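## 4. Montrer une tâche à la main dans la cuisine simulée

Bon, on arrive à la partie que je préfère ! Si vous avez suivi la section 3, Rikik tourne, la manette est appairée et la scène de cuisine s'ouvre sans message rouge. Je vous raconte ma façon de faire, celle que j'utilise depuis que Nazanin Rostami m'a repris le projet des mains pour me montrer comment on enregistre proprement (merci à elle, mes premières démonstrations étaient affreuses).

L'idée : vous pilotez le bras à distance, le logiciel enregistre chaque mouvement, et Neravis apprend à partir de vos essais.

### 4.1 Préparer la session

1. Lancez Rikik et choisissez le profil **Téléopération**.
2. Chargez la scène de cuisine. Au premier chargement, les textures mettent un moment à venir, laissez faire.
3. Ouvrez **Session > Nouvelle** et donnez un nom lisible. Moi je mets la tâche puis mes initiales, par exemple `cuillere_pot_AT`. Évitez les accents, l'export les digère mal.
4. Réglez la fréquence d'enregistrement sur 20 Hz. C'est la valeur par défaut, mais elle saute parfois après une mise à jour, alors je vérifie à chaque fois.
5. Limitez la durée d'un essai à 70 secondes.

> **Note –** Tant que vous êtes dans l'éditeur, le bras n'est pas chargé. Il apparaît quand vous appuyez sur **Démarrer**.

Avant de démarrer, je fais toujours un petit tour de la cuisine avec la caméra libre (touche `C`). Je repère ce que je vais saisir, où je vais le poser, et surtout par où le bras va passer. Avec un plan de travail en U, on a vite fait de choisir un trajet tordu !
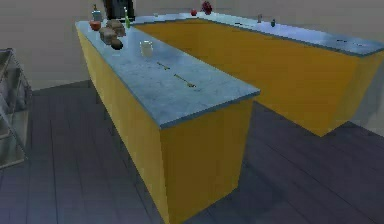
Pour une première tâche, prenez quelque chose de court. Rapprocher un ustensile du pot en verre, par exemple, ça suffit largement pour se faire la main. Les objets fins posés à plat sont plus pénibles à attraper que les objets ronds, mais on apprend beaucoup plus vite avec.

### 4.2 Enregistrer une démonstration

1. Appuyez sur **Démarrer** et attendez le bip.
2. Amenez la pince au-dessus de l'objet sans vous presser. Gardez la gâchette gauche enfoncée : si vous la relâchez, le bras se fige.
3. Descendez, fermez la pince, marquez une petite pause.
4. Remontez bien au-dessus des autres objets avant de vous déplacer de côté.
5. Posez, ouvrez la pince, dégagez le bras vers le haut.
6. Appuyez sur **Valider**, ou sur **Jeter** si c'était raté.

> **Attention –** La touche **Jeter** ne demande aucune confirmation. J'ai perdu une très belle prise comme ça, je m'en souviens encore.

Ne gardez pas un essai où l'objet a glissé en vous disant que ça passera. Indira Chacko, chez Nuvia, avait laissé 2 prises de ce genre dans son lot et son robot hésitait toujours au même endroit. Par contre, un geste un peu lent ou une trajectoire pas très élégante, aucun souci, gardez-les !

### 4.3 Varier les positions

Entre deux essais, ouvrez **Scène > Mélanger** et réglez le curseur assez bas pour commencer. Les objets bougent un peu, ils restent sur le même côté du plan de travail. Quand vous êtes à l'aise, montez le curseur – là, ça devient amusant.

Si un objet se retrouve à moitié enfoncé dans un autre, relancez le mélange avant d'enregistrer. Sinon la simulation le projette au moment du départ et votre essai est fichu.

### 4.4 Exporter

1. Fermez la session (**Session > Terminer**).
2. Cliquez sur **Exporter** et choisissez le format Neravis.
3. Vérifiez l'espace disque : mon dernier lot pesait 890 Mo.

Si l'export s'arrête en route, regardez d'abord le nom de la session, puis passez à la section 5 pour le journal d'erreurs.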